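Gillham Candidate Statements Corpus
Data card and read-me file, version 12

Summary

The Gillham Candidate Statements Corpus is a collection of 1185 public statements made by candidates for elected office and by their campaign offices. It was compiled by the Zusside Centre for Electoral Records for the study of how campaigns respond to criticism, changes in polling and questions about conduct. Each statement is supplied as plain text, together with a short record of when it was issued, through which channel, and in reply to what.

The corpus is intended for researchers, teachers and journalists. No specialist software is needed to open it.

Contents of the release

statements/ contains the text of each statement, one file per statement, in UTF-8.
records.csv contains one row per statement, with the fields listed under "Fields".
campaigns.csv lists the 104 campaigns covered, with the office sought and the outcome of the contest.
coding_guide.txt sets out the rules followed by coders.
changes.txt records corrections made between versions.

Fields

statement_id: a unique identifier, stable across versions.
campaign_id: links the statement to a row in campaigns.csv.
month: the month and year of issue. The day is withheld where the source did not give one.
channel: press release, interview, speech, broadcast debate or written reply.
speaker_role: candidate, campaign manager, press officer or other.
trigger: the event or claim to which the statement replies, chosen from the list in the coding guide. Left blank if the statement was unprompted.
response_type: denial, partial admission, apology, counter-claim, refusal to comment or other.
length_words: the number of words after cleaning.

Collection

Statements were gathered from campaign websites, local newspaper archives and broadcast transcripts. Material behind a paywall was included only where the publisher had granted written permission. Telephone remarks reported second-hand were left out, as were posts made from personal accounts.

Roughly 1000 of the statements were collected for the first release. The remainder were added following an agreement with the Vestergaard Library, which holds printed campaign leaflets and bulletins that had not previously been digitised. These were scanned, passed through text recognition and corrected by hand.

Coding

Two coders read every statement independently and filled in the trigger and response_type fields. Disagreements were referred to a third reader, whose decision was final. Coders were not told the outcome of the contest before completing their work, and were asked to record any prior knowledge of the campaign in the notes kept at Zusside. Those notes are not distributed.

A statement containing more than one kind of response is coded by the response that takes up the most text. Users who require finer detail should return to the statements themselves.
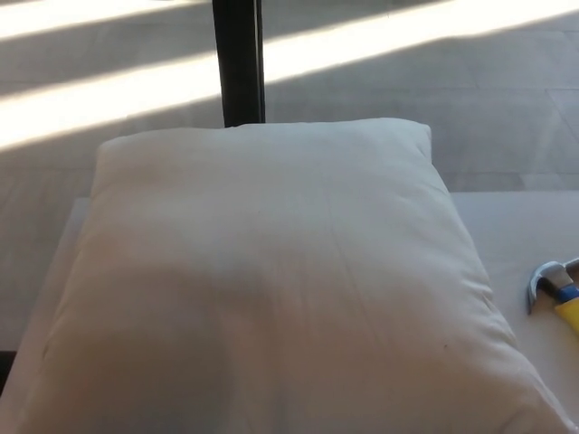
Known limitations

Coverage is uneven. Campaigns for regional and national office are better represented than those for parish and district seats, and candidates who withdrew early often left little behind them. Statements issued in the final weeks of a contest, particularly in October, are more numerous than those from any other part of the year.

The corpus records what campaigns said. It does not record whether an allegation was true, and a denial should not be read as evidence in either direction. Text taken from scanned leaflets may still contain recognition errors, chiefly in names and footnotes.

Personal information

Names of private individuals have been replaced with a neutral label. Names of candidates have been kept. Anyone who believes that they have been identified in error may write to the Centre, quoting the statement_id, and the file will be reviewed before the next version is prepared.

Use and licence

The records and coding may be used freely for teaching and non-commercial research, provided that the corpus is credited. Copyright in the statements remains with their authors or publishers. The material must not be used to compile profiles of living persons or to generate campaign messages presented as the words of a real candidate.

Storage and maintenance

The master copy is held in the Wiltano repository. Earlier versions remain available on request. Corrections should be sent through the repository's contact form, with the field name and the proposed change clearly stated.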